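**Ticket 3415 / Telero booking sync, Vosgate hall**
Opened by: Unathi Fourie
Picked up by: Villads Bergmann
Priority: was low, now high

Unathi's first message, pasted in:

> Bookings made on the website aren't showing on the hall screen by the door. Started this week I think. People turning up to the small room and finding someone else in it. Have restarted the screen twice. Please help, pottery and the choir nearly came to blows.

**July 10, 2026**

09.15 - Logged in remotely. Screen is on, clock right, network fine. Shows bookings up to Tuesday then blank. Website calendar has loads after that.

09.35 - Restarted sync service. Ran, said "complete", nothing new on the screen. So it thinks it's done. Not helpful.

09.50 - Checked the account it signs in with. Still Ayanda's old one. Not locked, password ok. Ruled out.

10.10 - Log file is huge. Same line over and over:

`skipped: room not matched`

56 of them since Tuesday night. Every missing booking is for the small room or the kitchen. Main hall ones come through when I add a test. So not the whole sync, just two rooms.

10.20 - Asked Unathi if anyone had changed room names. She says no.

10.40 - Someone changed the room names. Website now has "Small Room (ground floor)" and "Kitchen + hatch". Screen still has "Small room" and "Kitchen". Telero matches on the name, exact, capitals and all. Why it doesn't use the room number I do not know.

10.45 - Rang Mi-kyung Gil, she does the website. Yes it was her, on Tuesday, people kept going upstairs looking for the small room. Fair enough. She'd rather keep the new names. Told her fine, I'll change the screen end.

11.15 - Changed both names on the screen side. Synced. Kitchen came through straight away, all of it. Small room still nothing.

11.30 - Copied the name over from the website instead of typing it. Works. There was a double space before the bracket on the website one, couldn't see it on the page. Left it as is for now, Mi-kyung will fix hers and I'll fix mine at the same time or we're back to square one.

11.35 - Full sync. 34 bookings in for the small room, 22 for the kitchen. That's the 56. Good.

11.50 - New problem. Two of them overlap: Oanh Tạ's evening class and a private party, both small room, both Saturday week. Website let both through. Wouldn't normally, it asks the screen calendar if the slot's free, and the screen calendar was empty as far as it knew. Moved priority to high. Any double booking made since Tuesday needs finding by hand. 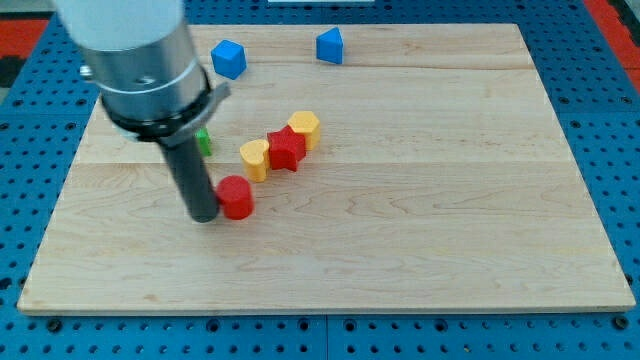
12.15 - Went through the list by hand. Only that one clash, plus a kitchen one that is the same person booking twice. Deleted the spare after checking with her.

12.30 - Emailed Oanh and the party people. Oanh booked first by a day so she has first call on the room. Offered the party the main hall at the small room price, Unathi ok'd it.

13.40 - Oanh replied, keeping her slot. Party people happy with the main hall, want to know if there's a late finish. Passed to Unathi, not a sync question.

14.00 - Set an email alert for "not matched" in the log so we hear about it before the choir does. Goes to me and Unathi. Tested with a made up room, alert arrived. Deleted the made up room.

**Still to do**

- [ ] fix the double space, both ends together (me + Mi-kyung, Monday)
- [ ] move sync off Ayanda's login, needs its own account
- [ ] ask Telero suport about matching on room number. Last I heard it was due in September
- [ ] note on the website admin page: don't rename rooms without telling Villads
- [x] tell Unathi she can stop restarting the screen

Status: fixed, leaving open til the space is sorted.

> Unathi: All showing now, thank you!! Late finish is fine til 11 but they have to stack the chairs. Can you also look at the printer at some point

Printer needs its own ticket please.

VB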